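What Color Is Our Hallway, Anyway?
Final project report, Intro to Color and Interiors
By Archie Menzies (project partner: Thomas Benedetti)
Turned in 4/15/19

How we got into this

I have lived on the second floor of Skarau Hall for two years and I still couldn't tell you what color the hallway is. Thomas says green. My roommate says gray, and my mom, who visited one time, called it "hospital." So when the class was told to pick a real space and propose a new color for it, we already had ours (I had been complaining about it since move-in).

Our question was pretty simple: if you ask people to pick a wall color from a little paper card, will they still like it once it's up on the wall? We figured probably not, but we wanted to know how bad it would get and whether some colors hold up better than others.

I should say up front that neither of us had painted anything bigger than a bookshelf before this. The housing office gave us permission to hang painted boards but not to touch the walls themselves, and I think that was a wise call on their part.
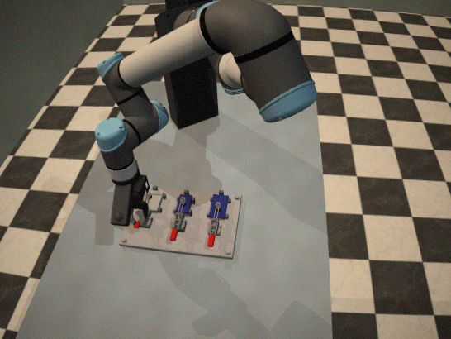
What we did

First we measured. The hallway has 1396 square feet of wall once you take out the doors, and that's a lot more than it feels like when you're walking to the shower. Then we picked three colors. We didn't want to use the store names because people react to names (who is going to vote against "Morning Oat"?), so we made up our own that don't mean anything. Drotero is a soft beige, Pringle is a pale yellow, and Broseck is a blue that leans gray.

In February we put the paper cards on a table in the lobby with a ballot box and left it there until it filled up. We got 273 ballots back! I was expecting maybe thirty. Thomas put a bowl of candy next to the box and I believe the candy deserves most of the credit.

After that we painted big boards, two coats each, and hung them in three spots: by the window at the east end, in the middle under the ceiling lights, and in the dark corner by the laundry room. We left them up and asked people to vote again, this time looking at the boards. The second vote got 200 ballots. I'm guessing that's because we were out of candy.

What people said

On the cards, Drotero won easily. It was the safe pick and people wrote things like "fine" and "goes with everything" on their ballots. Broseck came second and Pringle was way behind, with one person writing "no" next to it and underlining it twice.

On the boards it all flipped around. Broseck came out on top, Pringle picked up a bunch of new fans, and Drotero dropped to last. The comments were a lot longer this time, too. People said the beige looked dirty, or pink, or like it had been painted by two different people. (It was painted by two different people, but we used the same can.) 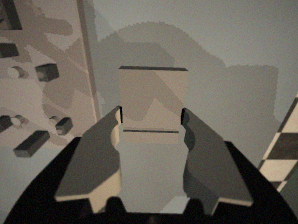
Beige was the part of the project that surprised me most, and I ended up reading way more about it than I needed to for the grade. It's a light color without much going on in it, so any shadow that lands on it shows up right away. Look at the tan block between the two gripper fingers: the face is one flat tan, but soft gray bands run across it at a slant and make a rough upside-down V, and if you had to match that color from a paint deck you'd get a different answer depending on where you put your finger. Our Drotero board by the window had the same trouble. The window bars and the fire door both threw shadows on it, and people were voting on the shadows as much as on the paint. Broseck got the same shadows but it's darker to start with, so they sort of sank in.

The laundry corner was its own thing. The bulb down there is really yellow and it made Pringle look great and Broseck look kind of like pond water. If we were only painting that corner, I'd go with Pringle and not think twice.

Cost

We were given a pretend budget of 300 dollars for paint and supplies. Broseck fits if the old color covers in two coats. If it needs primer, we go over. We tested one spot on a scrap of old wall panel from the basement and two coats looked okay to me, but Thomas thinks he can still see green through it. We didn't settle that one.

What I'd do differently

I would hang the boards before the card vote, or at least do half and half, since people who had already picked Drotero may have been annoyed with it for letting them down. I would also write down the time of day on every ballot. A vote at breakfast and a vote at midnight are pretty much for two different hallways, and we mixed them all together.

Also, buy more candy.

Our pick

Broseck for the long walls, Pringle for the laundry corner, and leave the ceiling alone. Thomas would like it on record that he wanted the doors done in orange.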